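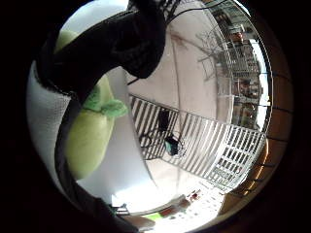 A pale green plush shape against a white wall.

Stuffed toy

A stuffed toy is a fabric skin sewn up around something soft, and that's as tight a definition as I can give you after years of editing this page. Plushie, stuffie, soft toy, cuddly: they all mean the same thing, and which one you say mostly depends on where you grew up (I'm a stuffie person myself).

Homemade ones are very old. People made them from rags and straw long before any factory did, and hardly any survive because cloth rots and children are hard on things. Factory-made animals took off in the late 1800s, and the teddy bear arrived in the early 1900s and pretty much ran away with the whole business!

The skin these days is usually polyester. Short pile feels like felt or velvet, long pile gets you fake fur, and then there's the bumpy, loopy stuff I can't walk past in a shop without touching.
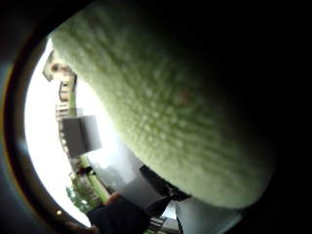

Stuffing has changed even more. Sawdust and wood wool gave way to kapok, then foam, then the polyester fiber nearly everyone uses now. Some makers add plastic pellets so the toy sits up with a bit of weight in its bottom.

Vegetables and fruit are a newer corner of the hobby, and my favorite. Huia Gilchrist started the Stundumari line in Gremstead with 4 patterns, all squashes, and had 14 by the following September. I own more of them than I'll admit to here.

For washing, check the tag first. I use cold water, a pillowcase and a gentle cycle, then let them air dry.

See also: Rag doll, Teddy bear, Trevaskis pattern books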